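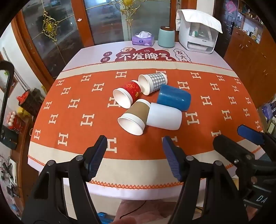 Jundthorpe Public Library to Extend Evening Hours and Open Renovated Lower Level in September

The Jundthorpe Public Library will extend its evening hours and reopen the lower level of the Gallegos Building in September, the library's board announced Thursday. The changes complete the second phase of a renovation that began after the building's heating and drainage systems were found to be in need of replacement.

Under the new schedule, the library will remain open until 9 p.m. Monday through Thursday. It currently closes at 6 p.m. on those days. Friday and weekend hours are unchanged. The children's room will continue to close at 6 p.m., although families may check out children's materials at the main desk until closing time.

"Residents who work during the day have asked for evening access for a long time, and the building was not in a condition to offer it," said Silvana Nogueira, director of the library. "With the lower level back in service we can staff both floors properly and keep the doors open."

The lower level has been closed to the public for the length of the construction period. It will house the periodicals collection, the local history room, a quiet reading area and two meeting rooms. The reading area has seating for 101 people, including 12 individual desks along the north wall. Each desk has a lamp and a power outlet. Wireless service, which was unreliable on the lower level before the renovation, has been extended to all public areas of the building.

More than 3000 volumes placed in storage before construction will be returned to the shelves during the last two weeks before opening. Most belong to the local history collection and include town directories, school yearbooks, bound newspapers and family papers donated by residents. Patrons who have requested stored items will be contacted when those items become available. Requests made before the move do not need to be submitted again.

The local history room will be open by appointment during its first month. Refugio Barajas, who oversees the collection, said the appointment system will allow the staff to finish checking the condition of older items as they come out of their boxes.

"The bound newspapers are heavy and some of the bindings are weak, so we want someone in the room when they are being used," Barajas said. "After the first month we expect to go to regular open hours in the afternoon, and on two evenings a week if there is demand."

A set of 167 survey maps of the Jundthorpe area has been cleaned and rehoused in flat drawers. The maps were formerly kept rolled in the basement corridor, where several suffered water damage. Copies of the most frequently requested sheets will be available at the reference desk, and the originals may be viewed by appointment.

Meeting rooms

The two meeting rooms on the lower level will be available to residents and local organizations at no charge during regular library hours. The larger, the Skemetti Room, has a folding partition and a small kitchen area with a sink. The smaller room is intended for tutoring, study groups and interviews. It may be reserved for up to two hours at a time.

Reservations for both rooms will be accepted at the main desk and by telephone. Groups may reserve a room up to 60 days in advance and may hold no more than two reservations at once. Light refreshments are permitted in the Skemetti Room only. Groups are expected to return the furniture to its original arrangement and to leave the room ten minutes before closing. Rooms may not be used for the sale of goods or services or for private parties.

Organizations that met regularly in the library before the renovation will be given first choice of their former meeting times, provided they contact the library before the general reservation period opens. Groups that moved to other locations during construction are asked to let the library know whether they intend to return.

Entrances and parking

The lower level may be reached by the main staircase, by the elevator in the front lobby, or directly from the rear parking lot through a new entrance. The rear entrance is level with the sidewalk and has automatic doors. A book return has been installed beside it and will be emptied each morning before opening. The older book return on the front steps will be removed.

The rear lot has been repaved and restriped. Four accessible spaces are located nearest the door. Overnight parking is not permitted, and vehicles left in the lot after closing may be towed. Patrons attending evening events may also use the municipal lot across the street, where parking is free after 6 p.m.

The front entrance will be closed for two days before the opening while new door hardware is installed. During that time patrons should use the rear entrance and follow the posted signs to the elevator. Returned materials will not be due on either of those days, and due dates falling within the closure will be moved automatically.

Catalog and card changes

The library will also change its catalog system to Nullero at the time of the opening. Patrons will keep their existing card numbers. Those who use the online catalog will be asked to choose a new password the first time they sign in. Saved reading lists will not carry over to the new system, and the library advises patrons to print or copy any lists they wish to keep before the end of August.

Cards that have not been used in three years will be marked inactive but will not be deleted. An inactive card can be restored at the main desk with proof of address. Residents who do not have a card may apply in person at any time during open hours – a driver's license, utility bill or lease is sufficient. Applicants under 14 must be accompanied by a parent or guardian.

The loan period for books remains three weeks. Films and magazines may be kept for one week. Overdue charges on children's materials, which were suspended during construction, will not be reinstated. Charges for lost or damaged items still apply.

Evening programs

A program of evening classes and talks will begin in the second week of the new schedule. Planned offerings include an English conversation group, a course in basic bookkeeping for small businesses, help with job applications, and a monthly talk on town history. The first history talk will be given by Barajas and will cover the development of the mill district and the streets around it. Attendance is free. Registration is required for the bookkeeping course only, and places will be assigned in the order in which registrations are received.

The conversation group will meet in the Skemetti Room on Tuesday evenings and is open to adults at all levels. No registration or library card is needed. Persons interested in leading a table should speak with the reference staff, who will arrange a short orientation before the first meeting.

Cost and remaining work

The second phase was paid for through the town's capital budget and a bond approved by voters. Operating costs for the additional evening hours, including two part-time positions, are included in the library's budget for the current fiscal year. Applications for both positions are being accepted at the town personnel office.

A third phase, covering the roof over the children's room and the replacement of windows on the upper floor, remains in the planning stage. The board expects to review a schedule for that work in the winter. No closures are anticipated before then.

"We appreciate the patience of everyone who has used a partly closed building," Nogueira said. "There is still work ahead of us upstairs, but it can be done one section at a time, and the public will have the full lower level while it goes on."

Printed copies of the new schedule have been mailed to 700 households that receive the library's newsletter and are available at the main desk, the town offices and the senior center. Residents who need the schedule in large print or in Spanish may ask for it at the main desk. Questions about reservations should be directed to the main desk during open hours, and questions about the local history collection to the reference desk.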